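Wukura's swap room is filling up, and I went to have a look

by Na-rae Ok
8/9/23 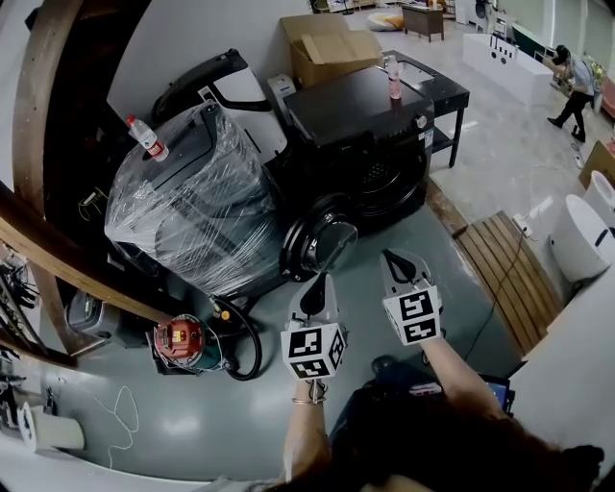 A black front-loading washer and a plastic-wrapped machine on the floor of the Wukura swap room. Photo: Na-rae Ok

I stopped in at the new household swap room on Kramer Street meaning to stay five minutes, and I was there most of the morning (my fault, I can't walk past a secondhand appliance). The room opens to everyone in Hurkville next week and the sorting is well underway.

The thing I wanted was the black front-loader, of course. It's a good-looking washer with a big round door, and Do-yoon Baek told me three people have already asked him about it. Sorry, all of us, it goes into the opening day draw with the other large appliances! Next to it was something big and dark gray still done up in clear plastic film, with a water bottle parked on top. I asked what it was and got two different answers, so I'm going to wait for the label.

There's plenty of smaller stuff too. I liked a little black side table and a small wooden cabinet farther back, and there's a round beige floor cushion that would suit my reading corner very nicely. Somebody should also claim the slatted wooden platform on the floor. I'd put plants on it, though Do-yoon thinks it wants to be a low bed base for a kid or a dog.

Kyung-hwa Geum, who got the whole thing going in March, says 67 households have signed up to give or take something. The town put in $2,000 toward the first year's rent, and the rest comes from a $5 membership. Members can take home up to 3 items a month, and large appliances count as two, which caused a bit of grumbling when I was there (some of it mine).

Anything with a plug gets tested by Dae-han Nam before it goes out on the floor for good. He'd like people to bring the manual if they still have it, and please, he says, empty the lint filter first.

Drop-offs are still being taken at the side door on Nellatau Lane, mornings only. No mattresses, no paint, no car seats. Call ahead if you need help carrying.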